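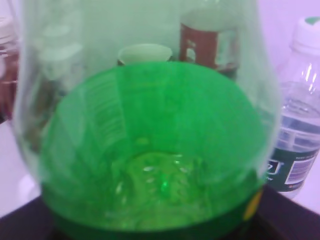
Home Gardening: A First Course | Propagation
Reading time: 7 min

Chapter 4
Growing Shrubs from Cuttings

Most flowering shrubs in a home garden can be multiplied from a piece of their own stem. The gardener takes a short length of the plant, puts it into a suitable mix, and keeps it moist until it makes roots. The new plant has the same flowers, the same leaf color and the same habit as the parent, and this is the main reason why gardeners prefer cuttings to seed for named varieties. The equipment is simple. A large plastic bottle, clear in its upper part, makes a good cover for a small pot when the bottom is removed. A sharp knife, a few pots and a bag of coarse sand complete the list for the first exercises of this chapter.

In Chapter 3 we studied how a plant moves water from the root to the leaf. A cutting has lost its roots, but its leaves continue to give off water to the air. Everything we do in the first weeks is an answer to this problem. We remove some of the leaves, we keep the air around the rest of them humid, and we keep the pot away from strong sun. If the student keeps this in mind, the instructions in the following sections will be easy to remember.

4.1 Three kinds of stem

Shrub cuttings are named after the age of the wood from which they are taken.

Softwood cuttings come from the fresh growth of spring. The stem is green and bends easily. In a garden with mild winters the season usually opens in May, when the new shoots are as long as a hand. Softwood roots quickly, but it also wilts quickly, and a tray forgotten on a sunny step for one afternoon may be lost. Fuchsia, hydrangea and mock orange are usually taught with softwood.

Semi-ripe cuttings are taken in the second half of summer. The base of the shoot has become firm and slightly brown, while the tip is still soft. To test it, bend the shoot gently between two fingers. It should resist a little and then spring back. Lavender, rosemary, viburnum and many evergreen shrubs belong to this group.

Hardwood cuttings are taken when the leaves have fallen. They are slow, and often show no change until the following spring, but they need very little care. Currants, dogwood, willow and forsythia can be put directly into a trench in the open ground. For a beginner with little time I recommend this group – it forgives almost everything except dry soil.

4.2 The parent plant

The quality of the cutting depends first on the plant from which it comes. Choose a shrub that is healthy and has grown well in the current year. A shoot without flower buds is better than a shoot with them. If only flowering shoots are available, pinch out the buds before planting.

Water the parent the evening before and cut in the early morning. Put the pieces into a damp plastic bag at once and keep the bag in the shade. It is a common mistake to cut more than one can plant in the same hour. Students should take ten shoots, plant them, and only then go back for more.

Some varieties are protected by plant breeders' rights, and it may not be permitted to multiply them, especially for sale. The nursery label often mentions this. Rules are different from one country to another, so the reader should check before starting.

4.3 What a trial can teach us

The figures in this section come from the propagation beds of the Gikov nursery, where one season of cuttings was recorded by variety and by month. In total 3,976 cuttings were planted. The trial used seven kinds of shrub and the same mix in all beds, equal parts of coarse sand and fine bark. The shrub called 'Skunada' in the nursery list, a compact garden form with pale leaves, was planted in the largest number and is used again in the exercises.

Of the whole planting, 451 cuttings failed before they made any root. When the staff examined them, most had a black and soft base, a sign of too much water. Dry cuttings were a much smaller group. This surprises many students, who imagine that a cutting without roots must always be thirsty. In fact the base of the stem needs air as much as water, and a heavy mix keeps the air out.

A smaller trial in the walled garden at Ilter compared two depths of planting, with 100 semi-ripe cuttings of lavender. The deeper ones stood up better to wind but rotted more often. We return to this result in section 4.6, together with the Zúñiga method, in which the cuttings are placed at the edge of a clay pot and not in its center.

4.4 Before you begin

Prepare the pots before you take the knife. Fill them to just under the rim, water them, and let them drain. Make the holes with a pencil. A cutting pushed directly into coarse sand can be damaged at the base, and the damaged place is where rot enters.

Clean the knife between one shrub and the next. Write the labels in pencil, with the name and the date, because ink fades in the first summer. Covers should be lifted for a few minutes each day, so the air inside is renewed and any fallen leaf can be taken out.

Do not pull at a cutting to see if it has rooted. Look instead for new growth at the tip, or for a white root at the hole in the bottom of the pot. With softwood this may need several weeks, and with some evergreens the whole winter.

The next section describes the cut itself, beginning with the softwood cutting below a leaf joint.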